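4.2 Shop-floor tasks

The household results in Section 4.1 do not carry over directly to bench work. Skisden was trained on 3850 demonstrations recorded with hand-held grippers, 1000 of them at workbenches, and was tested on picking up a small part, turning it and placing it in a fixture. Each task was attempted 200 times. A trial counted as failed if the part was dropped, placed the wrong way up or not released within 26 seconds.

Picking was the easiest stage. Most failures came at placement, where the fingers hid the part from the wrist view and small errors in grasp angle were carried through to the fixture. The Levik baseline, which plans each grasp separately, showed the same weakness but recovered less often after a first miss. Glare from ceiling lights made matters worse for both systems. Figure 3 shows a bench area of the kind considered here, with a small white cube just ahead of the fingertips.
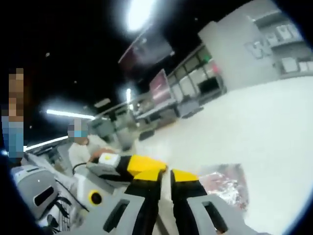 Figure 3. Gripper view at a work surface, with a seated worker to the left.

Cables are a further difficulty. Neither system models them, and contact with a loose cable was treated as an ordinary collision, which ended the trial. We therefore regard single-part handling as feasible under supervision, while assembly near wiring remains out of reach.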